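ravel-lids

README and data card, version 4

What this is

A set of recordings of a robot arm opening, closing and moving food containers, made in the shared workshop on Dusville Road by one person with more evenings than sense. It holds 3000 episodes, the scripts that recorded them, and a training config that works on my machine and has made no promises about yours.

The name comes from Ravel, the controller script that runs everything. It was going to be a small script. It is now the largest file in the repository, and I would ask you not to open it while eating.

Why lids

I wanted a task that would fit on one table and that a toddler could do. Toddlers are better at lids than I expected. A snap-on lid needs a firm push in the right place and a certain amount of faith, and the arm started out with neither. Clear plastic makes it worse. The depth sensor I tried first, a Prornovia unit bought secondhand, looked at a transparent container and reported the table underneath it. I have dropped depth entirely. Everything in this release is color video plus joint positions.

Hardware

Arm: six joints, parallel gripper, green pads on the fingers. The pads are the third kind I tried. The first kind was slippery and the second kind came off on the lid.

Camera: one small one at the wrist, looking out past the fingers. There is no overhead view. There was going to be, but the ceiling belongs to the landlord.

Table: covered in light tan cardboard. It cuts down glare and costs nothing. Replace it when it gets greasy, or when you can no longer tell the grease from the pattern.

Power and cables: see docs/cables.txt, which is mostly an apology.

The task

Each episode starts with a container somewhere near the middle of the table and a pastry box either inside it or waiting to go in. The instruction is one line of text, such as "open the container" or "close the lid and latch it." The arm is teleoperated from a second, smaller arm that I printed myself. Its elbow squeaks. You can't hear it in the data, so you will have to take my word for how bad it is.

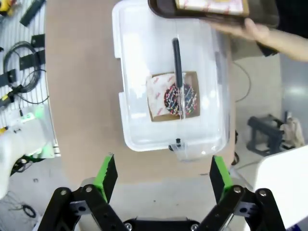
Handles are the other problem. A policy trained on the early episodes decided that anything long and black was for grabbing, and it would then lift a full container by the handle with the latch undone. I added 60 episodes in which the correct move is to leave the handle alone. That helped. It still looks at the handle more than I would like.

Known problems

The first 2000 episodes were recorded before I fixed the gripper calibration. Fully open reads as slightly less than fully open. The loader corrects this if you pass the fix_open flag, and quietly doesn't if you forget.

Hands show up in some episodes, putting things down or taking them away. I left them in. If your model needs a world without people, filter on the hands column in the index file, which I filled in by eye and late at night.

The background is a working shop. Tools move, bags appear, cables migrate. I call this domain variety when I am feeling grand.

Doughnuts are overrepresented among the pastries. There is a bakery on the corner.

Instructions are in English only, and the spelling of "doughnut" is not consistent. Search for both.

Getting started

Install the requirements, download the index, then run the loader with the sample option. It fetches a handful of episodes and plays them back in a window. If the window is black, turn off hardware decoding. If the window is still black, check the issues page, where someone has the same problem and I have replied "huh."

Training the baseline takes about 4 hours on my card. The config is called ostergaard.cfg, after the Østergaard branch, which was merged in May and whose name the file system would not accept with the proper first letter.

License

Data and code are free for any use, with credit. Pull requests are welcome, especially for the latch detector. Please don't send me better cable management. I have seen pictures of it and I know it exists.

Last updated 15th December. The calibration script in tools/ is still the old one; use the copy in tools/new/ until I get around to deleting it.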